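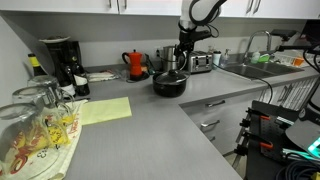

Soup evenings start again in October

After the long summer break we return to our soup evenings in the community room at Nesmont. The first one begins at half past six in the evening, and the doors are open from six for those who like to help with cutting the vegetables. You do not have to put your name on a list. If you come with children, please tell Hamdia Wako before, so that she can prepare the smaller table.

Last season we served 1,052 bowls. I did not believe this number when Hamdia told me, but she keeps a notebook and she showed it to me. The most popular soup was the red lentil one from Getachew Derese, and many of you have asked for the recipe. He gave it to me on the telephone, so if there is a mistake, it is probably mine.

Red lentil soup for four people

Wash 270 grams of red lentils until the water is nearly clear. Chop two onions very small and cook them slowly in a little oil, with a lid on the pot, for fifteen minutes. Getachew says that most people stop too early. The onions must be soft and gold, but not brown. Add three cloves of garlic, a spoon of tomato paste and a small spoon of berbere. The berbere from the Alemayehu shop is quite strong, so begin with half if you are not used to it. Stir for one minute, then put in the lentils and a litre and a half of water. Let it cook on a low heat for 25 minutes with the lid a little open, otherwise it comes over the side and you will be cleaning the cooker the whole evening. Salt comes at the end, and also lemon juice, more than you think.

In my own family we ate lentils with vinegar and a bay leaf, and my mother would not call this the same food. I have made it three times since August. It is better on the second day, but then it becomes thick and you must add some water.

What we need

We are short of soup spoons again. If you took one home by accident, you can leave it in the box by the entrance and we will not ask questions. We also need one more person who can carry the bread from Seneck Street at five o'clock. Yabsira Woldemariam did it all last winter on her bicycle, but now she works until six.

The collection at the summer lunch brought £874. From this money we have already paid for the room until Christmas, and the rest will go to vegetables and gas.

The second evening will be a potato soup with smoked paprika, cooked by Beatriz Fonseca. If you would like to cook on one of the later evenings, please write to me or speak to me in the corridor. It is allowed to cook something which is not soup, if it can be eaten from a bowl.

Katalin Oláh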